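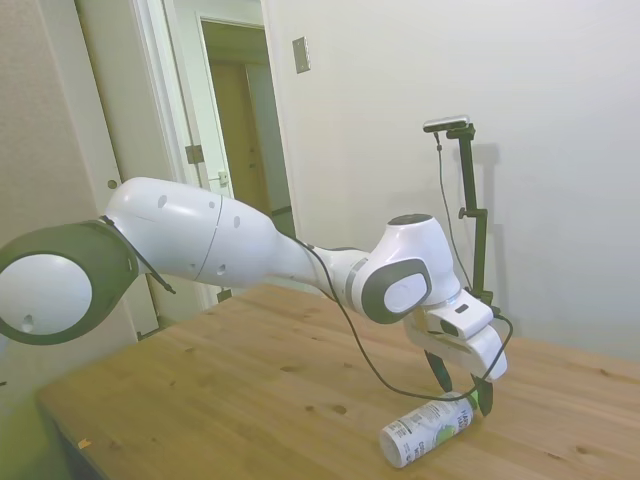 Kenza Alaoui would like it known that she argued against the label. Her position, which she put to colleagues at Stedeler several times and once through a closed door, is that people who buy canned beans know what is in the can and do not need a paragraph about it. She lost. The paragraph is on the back, in small type, and it is quite a good paragraph.

STEDELER BRINGS BACK GULTA BEANS, WITH LESS SALT AND MORE READING MATTER

January 26, 2020

Stedeler, the canned food company, will return its Gulta line of slow-cooked beans to store shelves this June. The line was dropped when the company decided that the future of lunch was a drinkable soup called Basum. The future of lunch turned out to have other plans, and Basum has been quietly retired to the company store, where employees may take as many as they like and mostly don't.

Gulta beans come back in eight recipes. Most will be familiar to anyone who had a can at the back of the cupboard: white beans in tomato, black beans with onion, chickpeas with cumin, red beans in a thin gravy that was never popular with children, brown lentils, and butter beans with bay leaf. Two are new. One is a split pea with smoked paprika. The other is a plain pinto bean in water, added after shoppers wrote in to ask whether the company had ever considered leaving a bean alone.

The salt has come down in every recipe. Stedeler is aware that food companies like to announce this sort of thing with pictures of people running on beaches. The beans are less salty because the old ones were too salty. Customers who preferred them that way are reminded that salt is widely sold.

"We tasted the old recipe side by side with the new one, and then we all needed a glass of water," said Bezawit Ayele, head of recipes at Stedeler. "I grew up in a house where beans took all day and you were expected to comment on them. I can't promise all day. They get longer in the pot than they used to, and you can comment if you want."

The cans themselves have been changed as well. The pull ring is larger and sits a little higher off the lid, following a steady run of letters from people who had broken a fingernail, a butter knife or, in one case, a promise not to swear in front of a grandchild. The label now peels away in one strip for recycling. It is held on with a single line of glue, and the company spent longer choosing that glue than it cares to admit.

Gulta beans will be cooked and canned at the Paiva plant, where Stedeler already makes its tomatoes and its pie fillings. No jobs are being cut to make room. The cherry pie filling is moving to a different shift, and the people who make it have been told, and have expressed their views.

Stedeler has also set itself a target of buying all of its dried beans from farms that rotate their crops by 2050. The company recognizes that this is a long way off and that several of the people who signed the plan will be retired by then, if not further along. For that reason, progress will be printed in the annual report every year, on a page of its own, including the years in which there isn't any.

"It's a slow target for a slow food," Ayele said. "I asked for a sooner one. I'm still asking."

The paragraph on the back of each can gives the bean's variety, how long it was soaked, and a suggestion for what to do with the liquid. Alaoui, who runs sales, has since conceded that the tip about using chickpea liquid in pancakes is useful. She has not conceded anything about the type size.

Gulta beans will be sold singly and in packs of two. Larger packs were discussed and set aside when it was pointed out that the shelf at the average corner store is not very deep and neither is the average customer's enthusiasm for carrying cans home. Store owners who want to stock the line can order through their usual Stedeler representative from the spring. Those who still have Basum on display may return it for full credit, no questions asked, and the company would be grateful if none were asked in the other direction.

ABOUT STEDELER

Stedeler makes canned beans, tomatoes, fruit and pie fillings for grocery stores, school kitchens and people who don't feel like going out. It is privately owned. Its products keep for a long time.

PRESS CONTACT

Sample cans and label artwork are available from the Stedeler press office. Please say which recipe you would like. Requests for "a selection" will be filled with lentils.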